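Pandetti Opens Free Full-Text Search of Scanned Regional History Books

Search covers 791 out-of-copyright titles, with downloads in several reading formats

July 2026

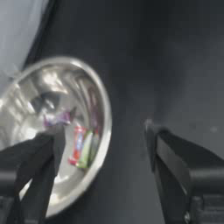
Pandetti, a digital library service for local and family history readers, has opened a free full-text search of scanned books from its regional history collection. The collection holds 791 titles, most of them county histories, town directories, church records in print, cookbooks and trade manuals. Until now readers could search only by title and author. The new search reads every page, so a family name, a street or a household term will bring up each place it appears. A search for "wrapped candy," for instance, goes through the confectioners' manuals as well as the household books, and a reader looking for two candies in a steel bowl, one wrapper mostly red and the other pale green and white, can try each of those words alone or together. Results show the line of text with the search term marked, the page number and a link to the scanned page.

The search is open to anyone with a web browser. No account is needed to search or to read on screen. Readers who want to save books to a personal shelf can sign up with an email address at no cost.

Each title can be downloaded as a PDF of the page scans, as an EPUB file or as plain text. The EPUB files work on most e-readers and phones. PDF files are larger and keep the original page layout, including maps, tables and advertisements. Readers may download up to 74 books per day. Libraries and schools that need more than that can ask for a bulk copy through the contact form on the Pandetti website.

The page scans were made by Soylu, a scanning firm that works with small libraries and historical societies. Soylu photographed the books in their bindings and returned them to the lending libraries when the work was done. Foldout maps were scanned separately and are placed after the page they belong to.

Text recognition was carried out with Jidico, a program set up for older typefaces and uneven printing. The text has not been corrected by hand. Readers should expect mistakes in books with worn type, narrow margins or pages that show through from the other side. The long "s" found in the oldest titles is often read as an "f," and the search allows for this by checking both spellings. Hyphenated words at the end of a line are joined before they are indexed.

Readers can report a misread word from any page by selecting it and choosing "Suggest a fix." Suggestions are checked by Pandetti staff before the text is changed. Corrected text appears in the search the next time the index is rebuilt.

Results can be narrowed by county, decade of printing and type of book. A search can also be limited to a single title, a feature that was asked for by readers working with long directories. Searches return no more than 1000 matches at a time. If a term brings up more than that, the page asks the reader to add another word or choose a narrower range of years. Quotation marks around a phrase will find those words in that order. A minus sign before a word leaves out pages where it appears.

All of the books in the collection are out of copyright in the United States. They may be copied, printed and quoted without permission. Pandetti asks that readers who publish page scans name the library that lent the book. The name is given on the first page of every download.

Periodicals are not part of this release. A group of county newspapers and farm weeklies is being scanned and is planned for November. The newspapers will be searched through the same page, with a separate box to turn them on or off. Handwritten material, including letters and account books, is not included in either release.

The old title and author catalog will stay online. Links and bookmarks to catalog pages will keep working, and each catalog page now has a search box for the text of that book.

About Pandetti

Pandetti provides online access to printed local history books held by small libraries and historical societies. The collection is free to read. Its costs are met by member libraries and by the sale of printed copies through its Plillusis reprint service.

Press contact

Press Office, Pandetti
Questions may be sent through the press form on the Pandetti website. Screen images of the search page and sample scans are available on request.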